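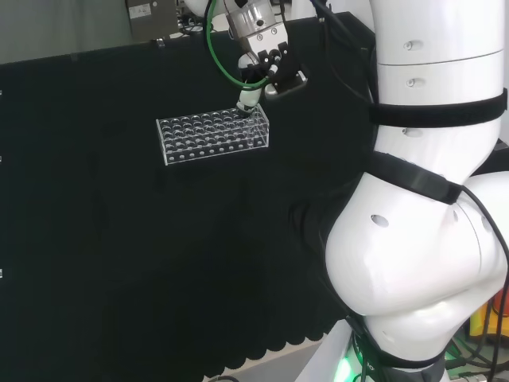
About Belura

Belura is a weekend and after-school science school for kids aged 8 to 16, and we love what we do. We started in the back half of a former shoe store with six students, two borrowed microscopes and a sink that drained when it felt like it. Today 142 young people come through our doors every week, and the sink has been replaced!

How we started

Berenice Zamudio taught middle school chemistry for years and kept hearing the same request at the end of class: can we do that one again? There was never time. So she rented a room, put a sign in the window and opened it up in March to anyone who wanted to do that one again (and again, if they liked). Tiburcio Beltrán joined her the next fall to teach biology, mostly pond life at first, and he still leads the creek walks in his green rubber boots.

What a class looks like

Groups are small and sessions run two hours, from 4:00 to 6:00 on school days and from 9:30 on weekend mornings. We don't use worksheets with blanks to fill in. Students keep their own lab notebooks from day one, with drawings and crossed-out guesses, and they take them home at the end of the year. Some of our older students have a whole shelf of them by now.

Younger kids grow crystals, test garden soil and learn to use a balance properly. In the middle years we get into acids and bases, cells, simple circuits and a lot of measuring. The oldest group picks a question in the fall and works on it until spring. Last year's projects included bread mold, road salt in the creek and why one kind of tomato splits and another doesn't. We still talk about the tomatoes.

Our teachers

Berenice and Tiburcio were joined by Amancay Lucero, who came to us from a water testing lab and teaches the oldest group, and Jacinto Solís, who runs physics and fixes nearly everything in the building. Saoirse Costello is at the front desk and knows every family by name. If you call, you will probably talk to her first.

Fees and help with fees

A ten-week term costs $400, and that covers all materials, goggles and a notebook. The full year is $895 if you sign up before fall term begins. We also have the Arellano Fund, which pays part or all of the fee for families who need it. The form is one page long and Saoirse is happy to go through it with you.

Come and see us

We're at 262 Prasero Street, next to the bakery, with parking in back. Visitors are welcome at any class, so come by, borrow a pair of goggles and join in. Please wear closed-toe shoes!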